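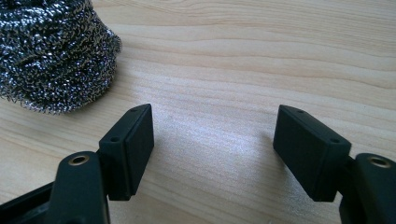
3.2 Les plans de travail et leur entretien

Bon, j'avoue que je partais avec un préjugé : pour moi, le bois clair en cuisine, ça se tachait au premier café ! J'ai donc repris les 3 458 réponses de l'enquête Skondia (menée en novembre à Falow et à Edis) et j'ai relu une à une celles qui parlaient de nettoyage. Les gens y sont bavards, tant mieux pour moi.

Figure 2. Plateau en bois clair et boule à récurer en inox.

À Edis, on huile, on ponce, on recommence. À Falow, c'est plutôt l'éponge et basta, sauf sur les casseroles, où l'inox garde ses fidèles (voir la figure 2). J'ai écarté 20 questionnaires illisibles. Le codage suit la grille Tanui, que j'ai un peu bricolée pour y faire entrer le savon noir.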